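Notes on chores by machine: zippers, lids, and laundry

Revised in June. Tips are grouped by task. Each group says what a two-finger gripper can manage today and what you should still do by hand.

## Zippers on hard cases

A zipper looks simple and is a poor first job for a machine. The slider runs well only when the pull is in line with the track. A person corrects the angle by feel. A gripper with no force sensing keeps pulling at the angle it was given, and the slider binds at the first curve.

Hard-shell cases are easier than soft bags. The shell holds the track in shape, so the path can be planned once and reused. A thin metal tab gives flat fingertips something to close on, and gripping close to the slider leaves less of it to swing.
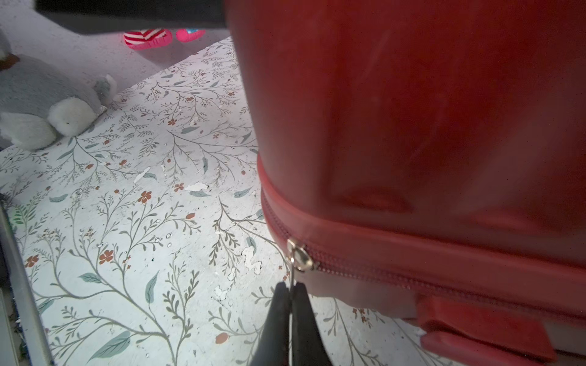
## Preparing a case for a machine (or a stiff hand)

- Brush the teeth with a dry toothbrush before anything else. Grit stops a slider sooner than wear does.
- Rub a plain wax candle along both sides of the track. Run the slider end to end by hand three times and wipe off the excess.
- Brace the case against a wall or a heavy box. On smooth flooring the whole case will slide before the zipper moves.
- Set pull speed at 60 mm per second on straight runs and 12 mm per second through corners.
- Stop if the slider has not moved after 12 mm of travel at the fingers. Back off, realign, try again.
- Do not let a machine close an overpacked case. Press the halves together by hand first.

Henk Meijer ran 125 open-and-close cycles on one case in the Bimville workshop. Straight sections gave little trouble. Most stops came at corners, and the rest were the tab slipping out of the fingers. A strip of thin rubber on each fingertip cured most of the slipping.

## Screw lids

Jars with wide lids are workable if the jar is clamped. Unclamped, the jar turns with the lid. Yi-an Chae uses a shelf-liner mat under the jar and a second mat on the lid, and the same trick works for people. Child-resistant caps need push and twist together. Do those yourself.

## Laundry

Moving clothes from basket to drum: yes, slowly. Folding towels: yes, if they are laid out flat first, which is half the work. Socks: no. Matching is fine under good light, but turning one right side out still defeats every gripper we have tried.

Check fingertip pads for cracks every 300 cycles and replace both at once.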